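Pantry Shelf News

Sep 15, 2020

The food shelf at the Vinley building is open again, and the hours have not changed. Please come in by the side door on Rawat Street and leave the front entrance clear for the clinic. We can have 9 households inside at one time. If the room is full, wait along the fence and we will call you in.

The biggest change is how you pick up your groceries. We used to hand out packed bags. Starting now you take a basket at the door, walk the shelves and choose what your family eats. When you are done, bring the basket to the checkout table and move your food into your own bags. Leave the basket on the table so it can be wiped for the next person. Please do not take the baskets out to the parking lot. We bought 50 of them and would like to have them all in December.

The baskets are red plastic with wire handles that fold down against the rim. Small red bowls are for loose items such as garlic, limes and tea bags. Fill one bowl per household, set it in your basket, and empty it at checkout. Boxed snacks are one per child.

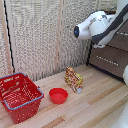
What We Need

Canned fruit, peanut butter and cooking oil go fastest. We also run short of boxed snacks once school lunches are being packed at home, so crackers and cookies are welcome as long as the box is sealed. Check the date before you bring it in. We cannot take home-canned food or anything already opened.

Paper bags with handles are useful too. We went through 2000 of them last year. If you have a stack under the sink, bring it by.

Cash gifts go toward eggs and milk. The Taveck Avenue bakery has offered to match the first $100 given this month.

To set up a large drop-off, leave a note for Karla Ibarra at the desk with your phone number and what you are bringing.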